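Bench notebook, sourdough starter trials, December

Back at it after a long gap, and so glad to be! The Fundberg rye starter spent more than 400 hours in the cold without a feeding and I was sure I'd lost it, but it smelled pleasantly of apples this morning, so on we go. Fed it equal parts flour and water by weight and left it alone until lunch.
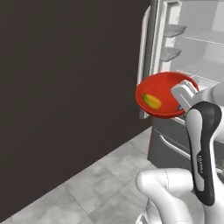 Jar weights, first feeding

Fundberg jar, full: 858 g. Mercado jar, full: 193 g (the little one, I keep meaning to move it to something bigger). The Flinach white flour drinks less water than I remembered, and the Mercado mix came out stiff as putty, so I worked in a spoonful more and wrote it on the lid.

Checked both at 3 in the afternoon. The rye had domed nicely and was just thinking about falling. The Mercado was sulking — it always does after a change of flour, and I try not to fuss over it.
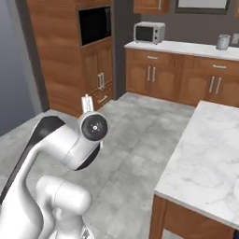
Whoever feeds these next, please scrape down the sides of the jar before you move the rubber band, or the band tells you nothing at all. I did it the wrong way for most of last winter and have a whole page of rises I can't trust.

Second feeding went in after supper, same amounts. I'd like to try the Fimov whole wheat next, half and half with the rye, and bake a small loaf from each before I settle on one.

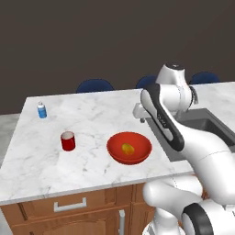 Kitchen counter, with the seats along the far side.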